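Forum > Small Offices and Shared Workspaces > Kitchens, Supplies, Cleaning

Topic: Who should pay for the shared kitchenette?

laurier_li
2023-07-22
Hello everybody. We are three small tenants on one floor and we share one kitchenette. Until April the landlord, Petrenko, paid for the cleaning and the paper. Now we received a bill of 1,352 dollars for the first quarter under the new rules, divided equally. My company has 4 people. The biggest tenant, Plidon, has many more, and they cook lunch there every day. I think it is more correct to divide by number of persons, but Plidon says that equal is simpler. What do you do in your buildings?

The room is small, and one corner is also used as a desk place.

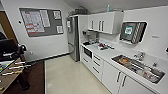
The desk corner, with the notice board on the wall

Thank you for any advice.
Laurier Li

mopbucket
Read your lease first. If it says "equal shares" you have nothing to discuss. If it says "fair proportion" you can argue by floor area or by heads.

laurier_li
It says "reasonable share". I asked Petrenko what this means and they answered that tenants should agree between them.

ghislain_lemieux
We had the same problem. We divide by heads, counted once a year, and after that no changes. The first year we tried to count every month and it was a disaster - people argued about interns and part-time workers.

tallpaul_55
I disagree with Ghislain. The kitchen must be cleaned if two people use it or twenty. Fixed cost should be equal. Only the supplies (soap, paper, coffee) should go by heads.

ghislain_lemieux
In our case the cleaner needs much more time because of the big team, so it is not a fixed cost. But I accept that your method is easier to explain to a landlord.

mopbucket
What is in the 1,352? That looks like a lot for a small kitchenette.

laurier_li
Mostly the cleaning firm, Clenateck. The rest is paper towels and soap, but there is no detailed list. I add one more photo.
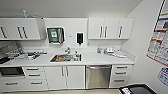
Upper cabinets and the towel dispenser

tallpaul_55
Ask for the list. Paper towels in a dispenser like that can go very fast when people use them as plates. We put cloth towels by the sink and our order became much smaller.

mopbucket
Cloth towels in a shared kitchen? No, thank you. After two days they smell.

tallpaul_55
Only if you never wash them.

laurier_li
Small update. Clenateck sent the list. The cleaning is equal for everybody from now, and the supplies go by heads, as Paul suggested. Plidon agreed, but they want to check it again next April. I am not fully happy, but I can live with it.

ghislain_lemieux
Good. Put it on paper and let all three sign.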